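Grirus opens Flilura activity room for hands-on table work

August 9, 2022

Grirus today announced the opening of the Flilura room, a shared space for small-parts work and tabletop activities at its Detis building. The room is open to adult learners, community groups and local employers, and bookings for the autumn programme are now being accepted.

The Flilura room has been set up in the former reading area on the ground floor of the building. Works began in the spring and covered new lighting, a repaired floor and a wider doorway. The finished space measures 40 square metres and includes a sink, lockable storage and step-free access from the car park.

The programme is built on short practical sessions in which participants sort, stack and place small objects at a shared table. Exercises of this kind have been part of the Grirus day courses for a number of years, where they are used to practise steady hands, patience and clear communication between people working side by side. In the year to the end of June, 566 people took part in at least one session at the Zapata site, and 364 of them asked to continue at a higher level. The Detis building did not previously have a suitable room, and those wishing to attend had to travel to Zapata.

Sessions last two hours, including a break, and are limited to 4 participants per table. No previous experience is required. Materials are supplied and remain in the room between sessions. Participants may work alone or in pairs, and each group agrees its own pace with the session leader at the start.

Round tables were chosen after a trial at Zapata in which groups were asked to compare them with the long benches used in earlier courses. Participants preferred to be able to reach the middle from their own seat and to see what others were doing. The benches have been kept at Zapata for courses that need more length.
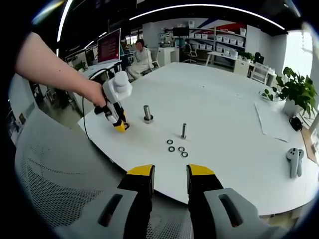

Among the simplest pieces of equipment are upright metal posts and small black rings. These are used for placing exercises and can be set out in many ways, so that the same table may serve beginners and more practised participants. Plain white tabletops have been used so that dark parts are easy to find, and a green plant in a white pot adds some colour.

The room will be available to outside groups from September. Community groups based in Detis may book it free of charge for one morning each month, subject to availability. Employers may reserve a half day or a full day, with or without a session leader. Groups are asked to leave the tables clear at the end of each booking and to return all small parts to storage.

Booking forms and the full list of charges can be obtained from the Grirus front desk in Detis or from the Zapata office during normal opening hours.

Notes to editors

Grirus provides practical day courses for adults at its Detis and Zapata sites. Visits to the Flilura room by members of the press may be arranged through the Grirus communications office.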